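Norniter says its wrist-camera training method lets a robot arm pick up household clutter it has never seen, after just 58 demonstrations. The claim deserves a closer look.

In the company's own write-up, the arm completed 116 stacking and sorting attempts, all on one tabletop under one set of lights. There is no comparison with an older method, and failed grasps that the arm fixed by itself were scored as successes — a generous way to keep the books.

"I'd want to see it in somebody else's lab," said Juwita Rahman, who tests grippers at Savolainen. Norniter has promised to release its code in August. Until then, outsiders have the write-up and pictures like the one that follows, with two chargers and a power bank.

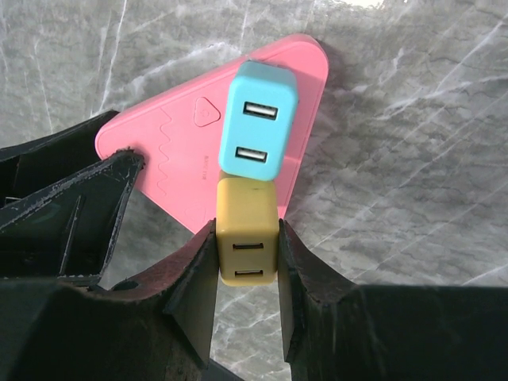

Tradard delays its warehouse trial again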